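3.2. La réfection du lit comme séquence domestique

Parmi les activités relevées dans les logements de Rakholm et de Brovemthorpe, la réfection du lit occupe une place particulière. Elle revient chaque jour dans la plupart des foyers, mobilise des textiles de grand format et laisse une trace immédiatement lisible dans la pièce. La littérature sur le travail ménager la range ordinairement sous la rubrique générale du rangement, sans en distinguer les étapes. Le corpus Simeo, qui comprend 338 épisodes annotés, permet d'en proposer une analyse plus fine.

L'unité retenue est l'épisode, défini comme l'intervalle compris entre le premier contact avec une pièce de literie et le dernier ajustement précédant le passage à une autre tâche. Les épisodes interrompus par une activité étrangère au lit (ouverture d'une fenêtre, ramassage de vêtements) ont été conservés lorsque l'interruption n'entraînait pas la sortie de la chambre. Le codage distingue huit opérations : retrait, secouage, étalement, centrage, lissage, bordage, placement des oreillers et ajout des éléments décoratifs. Deux codeurs ont traité séparément l'ensemble des épisodes ; leurs désaccords ont été résolus selon la procédure exposée en section 2.

La distinction entre centrage et lissage a soulevé les principales difficultés. Le centrage vise la position du couvre-lit par rapport au matelas, tandis que le lissage porte sur l'état de sa surface. Or un même geste de traction, exercé depuis un angle, peut servir les deux fins. Conformément à la grille de Danzer, un geste est codé comme centrage dès lors qu'il déplace au moins un bord du textile, et comme lissage dans les autres cas. Cette règle a l'inconvénient de sous-estimer les corrections mixtes, fréquentes en fin d'épisode.

Le motif du couvre-lit intervient également dans l'exécution. Un quadrillage fournit des repères d'alignement dont les tissus unis sont dépourvus, et l'occupant peut s'y référer pour juger du parallélisme entre l'étoffe et le bord du lit. La figure 4 montre un couvre-lit de ce type, sur lequel repose un oreiller gris.

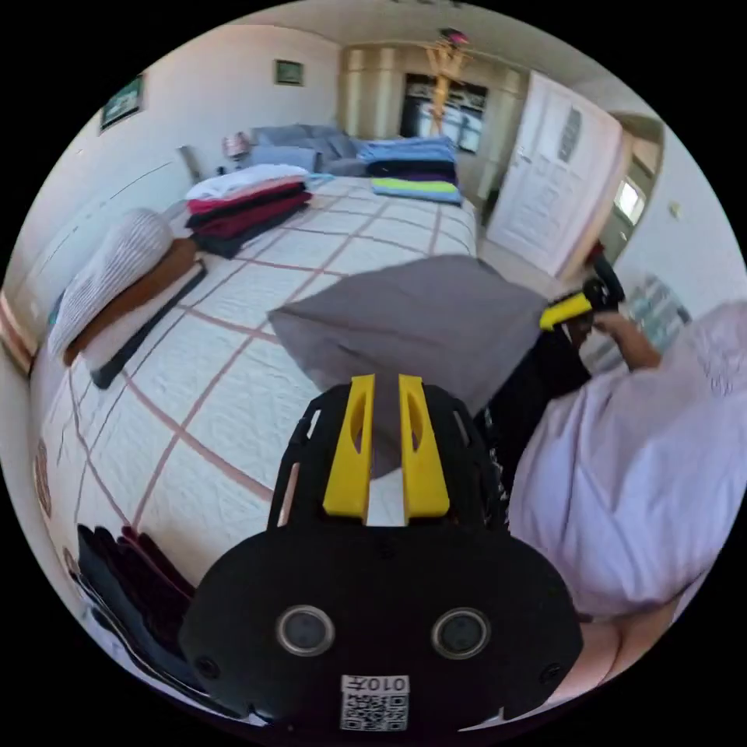
Figure 4. Couvre-lit matelassé blanc à grand quadrillage de piqûres d'un rose tirant sur le rouge, avec oreiller gris.

Le placement des oreillers obéit à une logique différente. Dans les entretiens, les occupants le décrivent volontiers comme l'opération qui clôt la séquence, mais les relevés nuancent cette représentation. Il arrive que l'oreiller soit posé sur le couvre-lit avant que celui-ci ne soit entièrement tendu, puis déplacé une ou plusieurs fois à mesure que la surface est reprise. Nous désignons ces positions intermédiaires par l'expression « dépôt provisoire ». Un dépôt n'est codé comme provisoire qu'à la lecture de l'épisode complet ; une vue isolée ne suffit pas à l'établir.

Le dépôt provisoire se rencontre surtout dans les chambres où aucune surface d'appoint n'est accessible depuis le côté du lit. Lorsqu'une chaise ou un banc se trouve à portée de main, les oreillers et les couvertures pliées y sont transférés dès le début de l'épisode et n'en reviennent qu'après le lissage. L'équipement de la pièce paraît ainsi peser davantage sur l'ordre des opérations que les habitudes déclarées par les occupants. Ce résultat rejoint les observations présentées en section 3.1 au sujet du pliage du linge.

Il convient enfin de signaler 11 épisodes dans lesquels le bordage est totalement absent. Tous concernent des couvre-lits matelassés, dont l'épaisseur rend le repli sous le matelas malaisé et dont la retombée latérale est laissée libre. Ces épisodes ont été maintenus dans l'analyse, l'absence d'une opération ne constituant pas en soi un motif d'exclusion. Ils ont en revanche été écartés du calcul des transitions entre lissage et bordage, présenté dans l'annexe B.

La répartition des opérations entre plusieurs personnes n'est pas traitée dans la présente section. Les épisodes concernés relèvent d'un second volet du codage, engagé en octobre, qui prend en compte la position de chaque participant par rapport au lit et les transferts de textile d'un côté à l'autre.

Dernière mise à jour : 27 juillet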